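Good practice for home robots: where we've got to
14 January report to the Hidayat Fund

Hello all,

It's me again with the second report on the house rules project. I promised in November that I'd keep this one shorter and I've mostly managed it.

The big news is that the draft code is finished. Well, finished enough to argue over. It runs to 45 rules, down from the monster list I sent you last time, and Gilang Sembiring has been through every line with a red pen. Gilang's view is that if a rule can't be checked by a person standing in the room with a clipboard, it should go in the guidance notes and stop pretending to be a rule. I grumbled for a week and then agreed, so "the robot should behave considerately" is out. In its place we have things like "the robot stops moving its arms when a person comes through the door, and waits to be told to carry on". Much better!

We've now logged 267 task runs at the Lasholm flat, against the 300 in the plan. The shortfall is nearly all down to the heating being off for part of November (the landlord was very nice about it but very slow). I expect to catch up before the next report and I'm not asking for any extra time.

Bathrooms have eaten far more of my attention than I'd budgeted for. Kitchens were easy by comparison, as there's already plenty written on knives and hobs. With bathrooms we were starting more or less from scratch, and the questions are odd ones. Can a robot open a closed bathroom door? (No. It knocks, in a manner of speaking, and then goes away.) Does it record while it's in there? Who gets to see the recordings? The team at Drakdale wanted the cameras off altogether, but then the thing can't find the towel, so we've settled on the cameras being used for the job and nothing kept unless the household has signed for it.

Towels have their own section now, I'm afraid. The draft says one item per gripper, the other gripper kept free, and nothing trailed across the floor where a wheel or a foot could find it. Clean and used laundry go in separate trips. I had a long back and forth with Dretex over whether "trailed" means touching the floor or just hanging low, and we still haven't got wording we both like. My preference is a plain minimum height. Theirs is to leave it to the operator, which I think is asking for trouble.
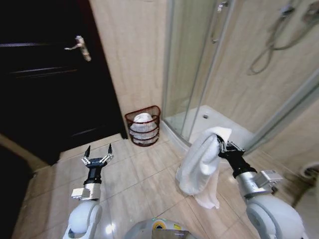 Towel handling in a bathroom: one gripper holding, the other open and free.

Money: we're on track. The only thing over budget is printing, at 525 pounds, mostly because people kept asking for paper copies they could scribble on. I've moved that across from travel, where we'd underspent.

Next up is the bit I've been looking forward to, which is putting the draft in front of people who'd have to live with it. Gilang is writing the plain-language version and I'm sorting out the household sessions. We'll also rewrite rule 12 (emergency stops), which three readers understood in three different ways.

One thing I need from you, please – a yes or no on publishing the draft openly while it's still a draft. I'm all for it. Drakdale are a bit nervous. If you could let me know before the sessions start I can get the right version printed.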